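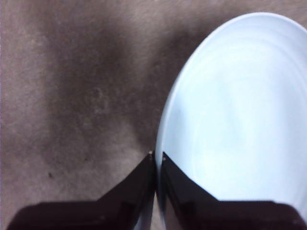
図 手先カメラの視野。指先の間に皿の縁が入る位置

皿の縁へのアプローチと教示データの収録

この節では、Skoloの双腕構成で皿の縁に指先を合わせ、教示データとして収録する手順を説明します。アームの原点復帰と非常停止の確認は済んでいるものとします。まだの場合は「起動と停止」を先に行ってください。

用意するもの
・皿(無地で縁の立ち上がったもの)
・台所用スポンジ
・固定カメラと手先カメラ(接続済みのもの)
・収録用PC(Brernirowの収録ツールを導入済みのもの)

カメラの確認
1. 収録ツールを起動し、「カメラ」画面を開きます。
2. 手先カメラの映像に、左右の指先が両方とも映っていることを確認します。指の根元は画面の外に出ていてかまいません。
3. グリッパを閉じます。指先の合わさる位置が、画面に重ねて表示される基準線と一致しているか確認します。ずれている場合は、カメラの固定ねじをゆるめて直します。
4. 露出を「手動」に切り替えます。皿を視野に入れた状態で、縁の帯が見分けられるところまで露出を下げます。

注:露出を自動のままにすると、皿が近づくにつれて床と指の明るさが変わります。前回のデータセットでは、この変動が縁の検出漏れの主な原因でした。皿の面が多少白く飛んでいても、縁の曲線が追えていれば収録には使えます。

皿の配置
5. 皿を床に直接置きます。マットや台は使いません。
6. 皿の位置は試行ごとに変えます。目印のテープは貼らないでください。学習後の方策がテープを手がかりにすることがあります。
7. 皿の下に異物がないことを手で確かめます。

アプローチ
8. 操作側のリーダーアームを持ち、グリッパを皿の縁の真上まで動かします。
9. 速度制限を「低」にして下降します。手先カメラの映像で、指先の隙間と縁が重なるように横位置を合わせます。
10. 指先が皿に触れたら下降を止めます。接触の判定は手首の電流値で行い、しきい値は初期値のままとします。
11. その姿勢を2秒保持し、フットスイッチを踏んで区切りを記録します。

注意:指先を皿に押し付けたまま横に動かさないでください。皿が滑って床を傷つけるほか、指先の先端が欠けることがあります。位置を直すときは、いったん上げてからやり直します。
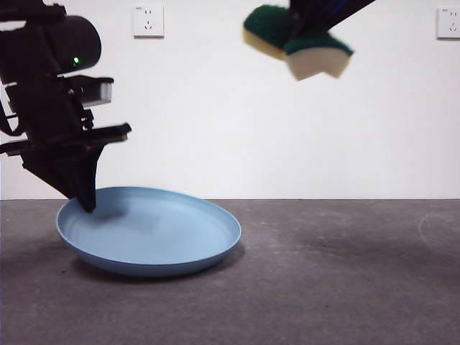
もう一方のアームは、片方が縁の位置を決めている間、皿の上に入れないでください。操作者が二人の場合は、縁を担当する側が合図を出し、スポンジを担当する側はそれまで待機位置で待ちます。一人で操作する場合は、待機側のアームを「保持」にしておきます。

スポンジの把持
12. スポンジは指の奥まで入れ、中央付近を挟みます。
13. 把持力は「中」を選びます。折れ曲がる程度であれば問題ありません。
14. アームを軽く振って、スポンジが抜けないことを確認します。

注:動いている間のスポンジの輪郭は、固定カメラの映像ではぶれます。シャッター速度を上げると床側が暗くなるため、現在の設定ではぶれを許容しています。ぶれたコマを手作業で除く必要はありません。

収録の終了と判定
15. 試行が終わったら「成功」「失敗」「保留」のいずれかを付けます。縁から指先が外れた試行は、その後に持ち直していても「保留」とします。
16. およそ6分ごとに収録を区切り、保存が完了してから次に進みます。
17. 固定カメラと手先カメラの時刻差を「同期」画面で確認します。警告が出た区間は再収録の対象です。

学習結果について
Clundportの実験室では、この手順で集めた3,962試行を使い、方策Alaouiを学習しました。手先カメラのみ、固定カメラのみ、両方の条件を比べたところ、縁への位置合わせは両方を使った条件が最も安定していました。固定カメラのみの条件では、グリッパの影が皿の内側に落ちる配置で、縁より内側に降りる失敗が目立ちました。手先カメラのみの条件では、皿が視野に入るまでの探索が長くなります。

影の影響を減らすために照明を追加する方法も試しましたが、皿の反射が強くなり、露出の再調整が必要になりました。照明を変更した場合は、手順4からやり直してください。

照明とカメラの設定値は収録ごとに設定ファイルへ書き出されます。ファイルの書式はHaoran Xie、同期処理はArnel Tanが管理しています。書式を変更するときは、変換スクリプトも同時に更新してください。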